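Section 4: Setting up the practice table

By now both arms are bolted down and have passed the joint check in Section 3. I wrote this part on our own build at the Trundside workshop, so swap in your own table and bins wherever I mention ours. 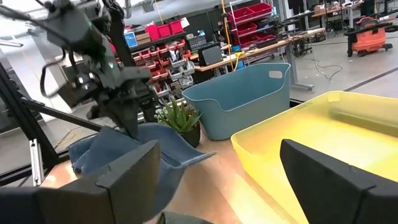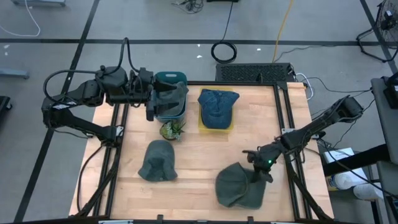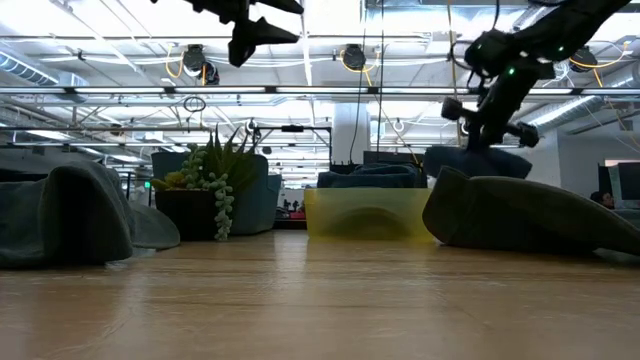

Sorting cloth is the first job I give any new Felex pair, and I'd start you there too. Cloth forgives a lot! A clumsy grip wrinkles it and you carry on. Use a couple of light plastic bins, like our yellow one, and keep one thing between them that you'd hate to knock over — the potted succulent does that for us, and it makes you slow down on every crossing move.

1. Set the speed limit to 50 percent in the Tinora panel. Leave it there for the whole section.

2. Home both arms and wait for the green light on each one.

3. Put one bin within easy reach of the left arm and the other near the middle. Both arms should be able to get to the middle bin, but only one at a time.

4. Drop a piece of cloth on the bare wood. Don't smooth it out (I always want to, and then the first crumpled piece stumps me).

5. Lower the gripper until the fingers almost touch the table, then back off 2 mm and save that height as your floor.

6. Close, lift, carry, release. Do 9 clean passes with one arm before you bring in the second.

Note: If a pass fails, check the finger pads first. Lingyun Tan cut our pads from Peng rubber sheet, 3 mm thick, and they grip denim fine once they've been wiped down.

Caution: Keep your hands outside the rails whenever the motors are live, even for a quick straighten of the cloth. Hit pause, wait for both arms to hold still, then reach in.

Save your floor height under a name you'll recognize. You'll load it again in Section 5.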